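I used to keep every spare cord in one big drawer, and you can guess how that went! Then I bought a few shallow open bins (the Skikside ones, they stack badly but wipe clean) and gave each kind of cord its own. Write on the rim with a marker so you can read it without lifting anything.

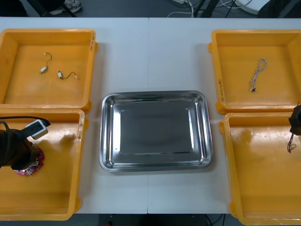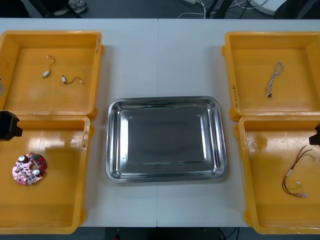
Yellow bins with a steel tray in the middle

Page last changed: February 14, 2019

Anything you can't match to a gadget goes in an envelope marked September, and if it's still in there when September comes, out it goes. Marker on plastic comes off with rubbing alcohol, by the way, just try a corner first.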